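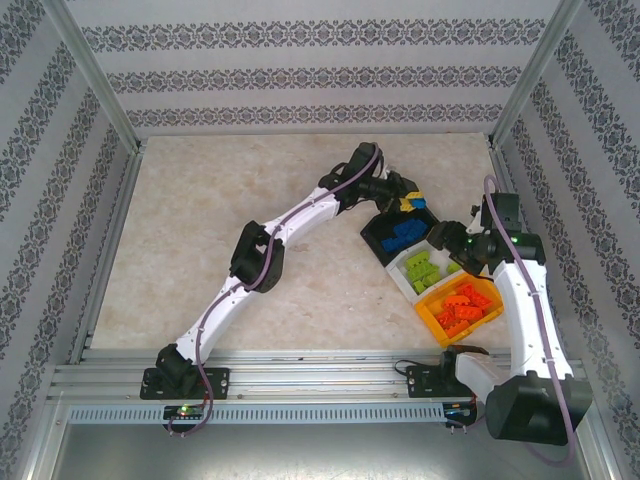

Yellow and blue bricks over the sorting bins, with the damask-pattern walls behind. Photo: Sastent

FOR IMMEDIATE RELEASE

Sastent opens brick sorting line for used toy bricks, Firkley

FIRKLEY - Sastent, the secondhand toy brick shop trading here since 2002, will start taking in mixed bricks for sorting this June. Drop off at the Barna Street counter. Bags, boxes, old suitcases, all fine. No need to sort first.

Bricks get split by color and size, then go back on sale by weight or out in mixed bags to schools and playgroups. First run: around 200 bags. Large bricks for smaller hands are bagged seperately from the standard ones.

What we take: building bricks, any color, any size. Plates, wheels and windows too. What we don't: anything with batteries, chewed pieces, glued models. Please shake out the crumbs. 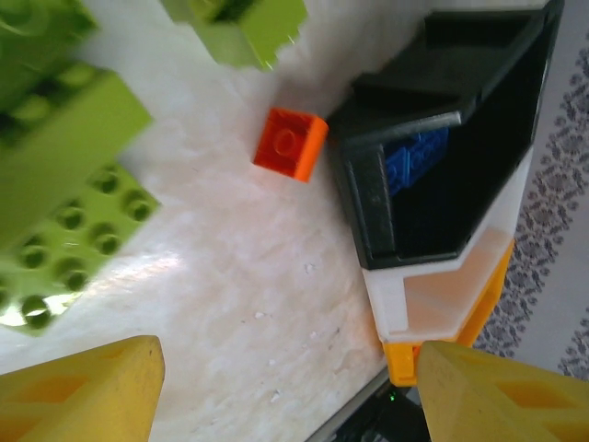
Most wanted right now are reds and oranges, always the first to sell out. Lime green we have plenty of, but keep it coming, the playgroups like the big ones. Odd pieces welcome, we keep a tray for those and customers can dig thru it at the counter for free.

Drop-off is 2 bags per household per visit, to keep the line at the door moving. Donors can choose store credit or pass the value on to the Kuroda Toy Library, which lends boxed sets to families in Firkley and will get its pick of the first sorted batch.

Credit is worked out by weight once sorting is done, so not on the spot. Leave an email or phone number with the bag. Bags with no label go straight to the toy library.

Counter open from 10 a.m., last drop-off 4 p.m. Parking behind the building, use the Barna Street entrance as the side door is for deliverys only.

Playgroups and schools wanting a mixed bag should ask at the counter or write in, giving the age of the children and how many bags.

Press contact: Sastent, Barna Street, Firkley. Photos available on request.

ENDS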